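Tarka Toy Library: Frequently Asked Questions

What is a toy library?

Like a book library, except the books have wheels and somebody has chewed the corners. You join, you borrow, you bring things back. Tarka has run out of the old post office in Bretden for long enough that some of our first borrowers now complain about their own kids' noisy toys.

Who can join?

Anyone in Bretden or Werkley with a child in their life. Grandparents are welcome. So are aunts and uncles who want to return the drum set before bedtime.

How much does it cost?

Membership is $30 a year per household. Your card lets you take out 4 toys at a time for 2 weeks. A puzzle counts as one toy, no matter how many pieces it has when you open the box at home. 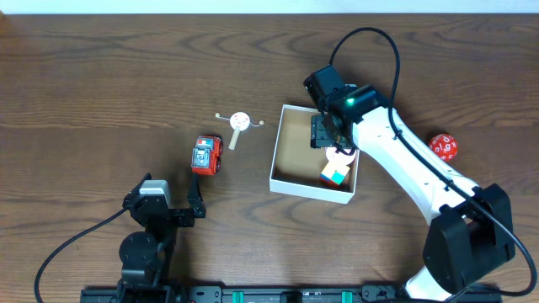

4 FAQs left · 2 min read

What if we lose a piece?

Tell us. We keep a jar at the desk for strays, and a wheel that vanished in April may well be in it. Small parts are forgiven. If most of the toy is gone, we ask for half of what it would cost to replace, and you may keep whatever remains as a souvenir.

Do I have to clean things before I return them?

A wipe with a damp cloth is plenty. Please don't put anything in the dishwasher. The person who wrote this rule used to own a very nice wooden xylophone.

My child refuses to give the toy back. Now what?

You can renew once, online or by phone, unless another family is waiting. After that you are on your own. Many parents report good results with a trade at the desk, where something new appears before the old thing leaves. Late fees are 70 cents a day and stop when they reach the price of the toy, at which point we admire your commitment.

Can I donate our old toys?

Yes, if they are complete, clean and still work. We can't take stuffed animals, car seats or anything from the Kumsa bath range, as we already have a closet full of it. Please bring donations inside during open hours. Bags left on the step get rained on.

Page updated 22 June 2025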